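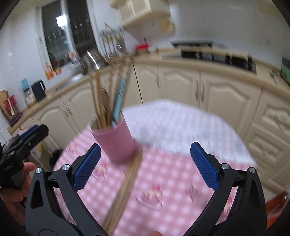
Chopsticks in a pink cup on a checkered tablecloth.

Elbridge noodle night is back, and it's getting a bigger room

September 12, 2025

Good news for anyone who stood in line on Cudstead Street last spring and went home hungry: the community noodle night returns to Elbridge this month, and it's moving into the old Amaral furniture store, where there's space for everybody to sit down!

The supper started with two soup pots and a borrowed hall. By the end of last season the cooks had served 2872 bowls, and people were eating on the front steps with their coats on.

"We ran out of broth before seven every single time," said Shiuli Wickramasinghe, who plans the menu. "I'd go to bed thinking about bones and onions."

She has been testing a new coconut and lime broth all summer, and those of us lucky enough to try a spoonful at the Pruro Market can report that it's wonderful (bright, a bit sour, with a real kick at the end). The plain chicken broth stays too, for the kids and for the many grown-ups who would riot without it.

Albertina Godinho will run the bread table again. Her corn rolls were gone in minutes last year, so this time she's baking double and setting a tray aside for the late shift from the bus garage.

Seven cooks have signed up so far, and there's room for more. No experience is needed if you can chop scallions. Diners are asked to bring their own bowl, and a spare one if the cupboard at home is full.

The Amaral building still needs a second sink before opening night. A bake sale last weekend brought in $2000 toward the plumbing, and the work is due to be finished before the end of September. Supper is pay what you can, with doors on the parking lot side.

14 comments
Shared 38 times

Related stories
Pruro Market extends its evening hours
Cudstead Street crosswalk gets a fresh coat of paint
Where to pick apples near Elbridge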